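I have been reading the Prekia brochure again, and I still can't find the part where it says what the thing does in a kitchen that isn't theirs.

The offer is easy enough to repeat. You pay 2000 dollars for the starter kit, which gets you a gripper, a mount, a license for the planning software and a library of 600 simulated household tasks. Lornden, the company selling it, says those tasks cover most of what a small lab or a serious hobbyist would want to try at home. Put this bowl there. Stack that. Clear the table. The arm is extra.

I spent two weeks with the trial license, and I will give the simulator its due. It installs cleanly, and it runs on a four-year-old desktop without turning the room into a sauna. Somebody cared about the surfaces. I have used Bakalis for years, where every table looks like gray cardboard, and the difference is plain.
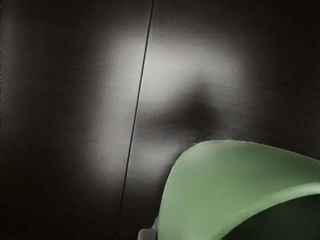 *Prekia trial license: green object on a dark surface, close view.*

Light spreads softly over the dark top, there is faint grain in it, and even the seam between the two panels is crisp. Lovely work. My trouble is that a nice reflection is doing a lot of the selling, and a reflection is the cheap part. What I want to know about is contact. How much does a smooth curved side slip when a finger presses on it? Does a rim bend? Prekia gives you one friction setting per object and a slider with no units on it. I moved the slider from end to end and my success rate on the same task barely changed, and I don't take that as good news.

Then there is the number on the front page: 91 percent. It is a success rate, measured over 1027 trials, and every one of those trials was run inside Prekia. The footnote says so in small type. I don't call that dishonest, but a buyer skimming the page will read it as a promise about real dishes on a real counter. I wrote to Lornden asking for the figure on hardware. The reply thanked me for my interest and pointed me back to the brochure.

People in this hobby will tell me the gap always closes later – you train in simulation, you tune a little on the real arm, and off you go. Maybe. I have done that tuning with the Luvard gripper, and it ate most of a September. Luvard at least printed its bench results, bad ones included, and let me decide.

So my money stays put for now. If you teach a class and need something that runs on ordinary computers, the software license alone might be worth asking about, though Lornden wouldn't quote me a price without the gripper. Anyone hoping to have the table cleared by the end of the month should ask for the hardware numbers first, in writing, and wait until they arrive.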